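Is reed diffuser oil the same as the oil for an ultrasonic diffuser?

Posted 2019-02-15 in Home & Household

I have a 100 ml bottle of Prillov cedar refill, meant for reeds. The reeds gave up after 19 days even though the label promises the whole season, so I'm already not a believer. Now my sister tells me I can put the rest in my Pichler diffuser, the kind you fill with water, and that "oil is oil." The seller says it's fine too, but the seller also said the reeds would last until September. Has anybody done this and still had a working machine afterward? I don't want to buy another bottle of something if I have a nearly full one sitting in the cupboard. The ingredient list just says "fragrance, carrier."

cedarcloset_19

Marek Vrabec

I wouldn't. "Carrier" can mean a few different things and the label is keeping quiet about which one. Reed refills are made to creep up a stick and evaporate slowly, so there's usually a solvent or a heavier base in there along with the scent. An ultrasonic unit is made for plain water with a few drops in it. Put reed liquid in and you may get a film on the plate, a soft plastic tank, or a mist of something you have no business breathing. Look in the Pichler booklet for what it allows. If it says water-soluble or pure essential oil only, that's your answer, whatever the seller says.

I'd also doubt the 19 days. Did you flip the reeds? They clog, and old ones are useless even in a full bottle. Try new reeds first, they cost next to nothing. If you use all of them at once the smell is stronger but the bottle empties faster, so start with half. Keep it away from the radiator and wipe up drips right away – the stuff takes the finish off furniture.

As for "lasts the whole season," I've never seen one do it. My Claler bottle claimed something similar and I could smell it if I put my nose in the neck.
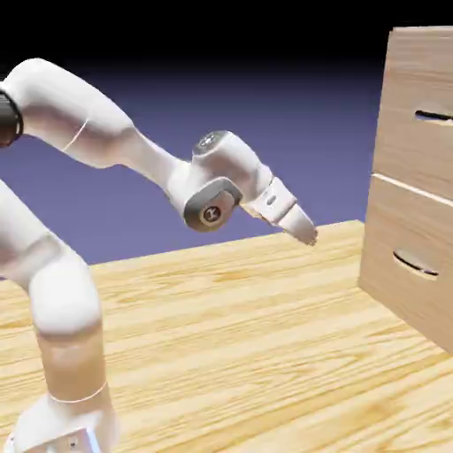
White arm over a light wooden tabletop.

drip_dry

been putting reed oil in mine for ages, no problem. 20 drops in a 500 ml tank. smells great. people worry too much

Odia

20 drops of an unknown solvent, and the proof is that it smells great? I'm not convinced. Mine was also fine until the plate went cloudy and the mist dropped to nearly nothing, and I can't even swear it was the oil. Could have been our hard water. But the warranty people asked what I'd been putting in it, and that was the end of the conversation.

If you want to use up the cedar, put a little on a cotton ball in a small glass dish with a wide base, somewhere the cat can't get at it, and away from candles. It won't fill a room, but it does all right in a hall closet. Marek is right about the new reeds, though I'd skip the colored ones. Mine barely soaked anything up.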